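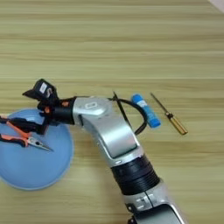

Re: [vitell-list] water in boot, again

Right, quick one before I go out. Quoting the question at the bottom for anyone who's deleted it.

Short answer, it's very likely the rear lamp seals and not the tailgate rubber. Everyone buys the tailgate rubber first. I did. Fitted it in December in the freezing cold, felt very pleased, next morning the spare wheel was sitting in a puddle same as before.

What to do. Empty the boot completly, carpet out, the foam tray out, side trims off. Kitchen roll stuffed up behind both lamps. Tailgate shut, hose on the roof at a trickle (not a jet, a jet will get past anything), ten minutes. Open up and see which side the paper is soggy. On the estate also check the roof rail end caps, hatch doesn't have those.

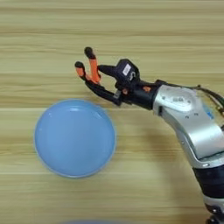
If both sides come up dry then it's probably the body vents low down behind the bumper. The flaps go stiff and the foam round them turns to crumbs. Bumper off for that, sorry. Not a hard job but the two bolts in the wheelarch will be rusty so get some penetrating oil on them the night before.

Seals. Ivberg still do the lamp ones, part ends in 862. The one ending in 469 looks the same in the listing and isn't, it's for the later car with the fatter lamp and it will leave a gap at the bottom corner. Ask me how I know. They sell them singly so order 2. Mine took over a fortnight to come, and the bag had no number on it at all, so lay the new one on the old one before you throw anything away.

Don't use bathroom silicone. Somebody always suggests it. It smells of vinegar for a month and it starts rust where the paint is chipped, and the next person has to chisel the lamp off.

If you really don't fancy it, Dambrauskienė on the Voltden road will do both sides, they charged me 34 quid labour for one a while back when my hand was in plaster. Might be more now. They were tidy and they put all the trim clips back, which I can't say for the place before. Ring first, they don't answer emails.

Anyway, must dash. Let us know which side it was.
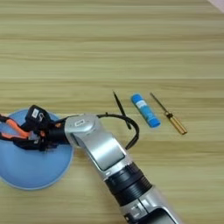

Marian Oxtoby
List moderator and keeper of the Vitell parts notes

PS. Forgot the drying out. Carpet will take days, even indoors. The felt underneath holds water like a sponge so peel it back as far as you can and stand it on edge. Leave the rubber bung out of the spare wheel well while you wait – but do put it back, I drove to the coast without mine and the boot was full of road muck.

PPS. You asked about windows misting up, that'll be the same water. Do the boot first and leave the heater alone until its dry. If it still mists after that, post again with a new subject line please, these threads get impossible to find.
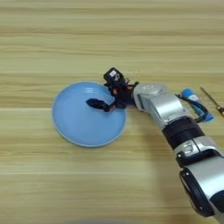
The lamps themselves come off from inside the boot. Unplug the bulb holder, then the plastic nuts, which want fingers and not a socket, they strip if you look at them. The side trim is the bit that puts people off. Mine was held by push clips with a little slot in the middle, and all I used was a screwdriver, same kind of tool as the one on the table near the right edge in the picture, wrapped in a bit of tape so it didn't mark the plastic. Half turn, pull, done. Wipe the body round the lamp opening before the new seal goes on, old foam stuck there will make it leak again. Nuts up evenly, a bit each, then do the hose test again before the trim goes back in.

On 9 Apr 2018, a list member wrote:
> Hello all, new here, had the hatch since last summer. Every time it
> rains I get water in the spare wheel well, enough to hear it slosh
> on corners. Have had the tailgate rubber changed and it made no
> difference. Windows mist up badly in the mornings too, don't know
> if thats connected or if the heater is on its way out.
> Is there a known place for it getting in? And is it something I can
> do on the drive with ordinary tools or should I book it in
> somewhere? Not very confident with trim, I tend to break it.
> Thanks in advance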